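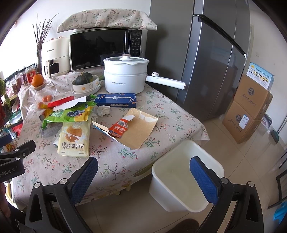

2 min read

The tablecloth was bought for the flowers. Small sprigs, green and pink and red, on beige. I could not tell you when I last saw more than a corner of them.

My position is that a dining table is a shelf with legs, and that we should stop pretending otherwise. Mine holds a pumpkin in a bowl, the bowl on a stack of plates, and next to those an electric pot that has lived there since January. In front of them come the wrappers. A torn snack bag is a curious object. The food has left, yet the bag is granted another week, as if it might be called back as a witness.

The tidying industry has an answer to this, and it is a bin. An open white plastic one, set on the floor, ready to receive. I own such a bin. It is empty. The table above it is full. Anyone selling a storage system should be made to look at those two facts together for a full minute.

I tried the Bornia method, which has 31 steps, and gave up at the one where you sort cardboard by mood. Then came Todametti, a book of 214 pages that now lives, naturally, on a table.

What I would defend is the pile itself. It has a front and a back. Snacks land in front, cookware stays behind, and a flattened piece of cardboard keeps the peace to the right of the snacks. Guests find the pot at once. They also find the crumpled tissue, and I accept that as the price.

So throw out the wrappers, by all means. I will do mine tonight. But leave the pumpkin where it is - it has been there longer than most of my resolutions, and it looks settled.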